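Print this page | E-mail this page

Ususbridge Educational Supply
Posted 2019-07-27 by the Catalog Office

Delacroix Tabletop Whiteboard

The Delacroix is a small whiteboard intended for use on a table or desk. It is supplied to schools, libraries, clinics and offices that need a writing surface within reach of a seated person, and it may be laid flat, leaned against a support, or placed on the Ciltier stand, which is sold separately. It is not designed for wall mounting, and no wall hardware is included.

The writing surface is white and glossy. It accepts all common dry-erase markers and may be wiped with a dry cloth or a felt eraser. Permanent markers should not be used. Where one has been used by mistake, the mark should be treated with the Prorkeneo cleaning fluid as soon as possible and the surface then rinsed with plain water. Abrasive pads and kitchen scouring powders will dull the finish, and damage of this kind is not covered by the warranty.

The board is rectangular. Its corners are rounded, and a thin black frame runs along the edge. Institutions that purchased the earlier square-cornered model should note that the two do not fit the same storage sleeve. Sleeves for the older model remain available while stock lasts – please write to the Catalog Office before ordering.

Placement

A shallow angle is suitable for most writing tasks. A steeper angle is better when several people at the same table need to read from the board, although the user's arm will tire sooner. Any firm, flat item of similar size may serve as a backing, including a wooden board, provided that it does not slide on the tabletop. Customers with polished or coated tables are advised to place a thin rubber mat beneath the lower edge. 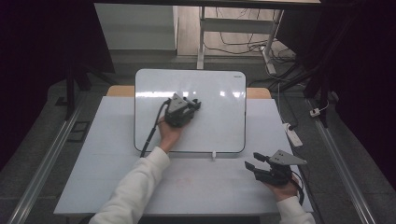 Glare is the most frequent subject of letters to this office. A glossy surface will reflect ceiling lights, and in rooms with long overhead fixtures the reflection may make part of the writing hard to read. Changing the angle of the board by a small amount is usually sufficient. If the table can be turned or moved, this should be tried before any change is made to the lighting.

The board should not be used as a tray, a cutting surface or a support for hot items. Light objects may be set on it without harm. Hard or sharp-edged items should be lifted clear and not dragged across the surface, as fine scratches hold marker ink and become visible over time.

Care and storage

Wipe the board at the end of each day. Ink that has been left for a week or longer may leave a faint shadow, which can be removed with the cleaning fluid. Boards should be stored upright or in a flat stack, with a sheet of paper between each pair. They should be kept away from radiators and direct sun.

Ordering

Catalog number 867. The board is sold singly and in cartons. Institutional accounts ordering 200 boards or more in one school year qualify for the contract price, and a written quotation will be sent on request. Orders for the Ciltier stand should quote catalog number 680 and may be combined with board orders on a single form. The Ususbridge warehouse is closed for stocktaking during the last week of July – orders received in that period will be entered when it reopens, in the order of receipt.

Contact the Catalog Office | Copyright Ususbridge Educational Supply | Back to top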